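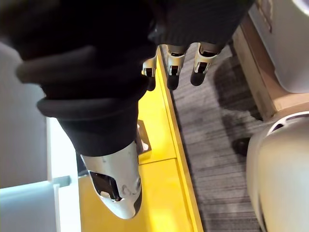
Nazanin Hashemi nous a écrit qu'elle avait retourné tout son potager au printemps avec une seule paire de gants Gelamon, qu'elle les avait passés à la machine plus souvent que ses torchons, et qu'elle voulait savoir si on les faisait toujours dans la même taille, parce que sa sœur lorgnait dessus. Oui, Nazanin, on les fait toujours, et votre sœur peut choisir entre quatre tailles !

Gants de jardin Gelamon, manchette longue
Référence 166
Tailles : 7, 8, 9, 10
Coloris : vert mousse, terre cuite

C'est le gant que nous conseillons le plus souvent à la boutique, et de loin, quand quelqu'un arrive en nous disant « je voudrais quelque chose pour les rosiers, mais avec quoi je puisse encore attraper une petite graine ». Ce n'est pas une demande facile ! Les gants épais protègent très bien et l'on ne sent plus rien, les gants fins laissent tout passer, à commencer par les épines. Chez Gelamon, ils ont mis du cuir de chèvre sur la paume et sur l'intérieur des doigts, un tricot de coton souple sur le dos, et une manchette en croûte de cuir qui monte jusqu'au milieu de l'avant-bras (26 cm de longueur totale pour la manchette seule, en taille 8). Le cuir de chèvre a ceci d'agréable qu'il se fait à la main en deux ou trois après-midi de travail. Au début il paraît un peu raide, surtout au pouce, ne vous inquiétez pas.

Pour quels travaux ?
Taille des rosiers et des framboisiers, arrachage des orties, plantation, rempotage, ramassage des branches après l'élagage. Nous les utilisons aussi pour rentrer le bois, même si le catalogue n'en parle pas. Pour les cactus, en revanche, prenez plutôt le modèle Aguirre, plus épais et doublé partout, car les aiguillons très fins finissent par traverser le tricot du dos.

Comment choisir sa taille
Mesurez le tour de la main à plat, sous les phalanges et sans le pouce. De 18 à 19 cm, prenez du 7 ; jusqu'à 21 cm, du 8 ; jusqu'à 23 cm, du 9 ; au-delà, du 10. Si vous hésitez entre deux tailles, prenez la plus petite, le cuir se détend. Octavio Cisternas, à l'atelier, porte un 9 alors que son mètre ruban lui dit 10, et il s'en trouve très bien.

Entretien
Lavage à 30 degrés, programme délicat, avec un peu de savon Rilludent ou n'importe quel savon doux. Pas d'assouplissant et pas de sèche-linge. Faites-les sécher à l'ombre, doigts en l'air, puis frottez la paume avec une noisette de baume pour cuir quand ils sont encore légèrement humides. Une fois par saison suffit largement pour le baume (chez nous c'est en septembre, avant les gros nettoyages).

Composition
Paume et doigts : cuir de chèvre pleine fleur
Dos : 80 % coton, 20 % élasthanne
Manchette : croûte de cuir de vachette
Renforts : bout des doigts et pouce, double couture

Livraison et échanges
Port offert à partir de 50 euros d'achat. Si la taille ne convient pas, renvoyez-nous la paire non portée avec son étiquette et nous l'échangeons, le retour est à notre charge. Essayez-les à la maison, sur des mains propres, avant de filer au jardin !

On les commande souvent avec
Le sécateur Flirklow à lame courbe, le baume pour cuir en pot, le tablier de rempotage à deux poches.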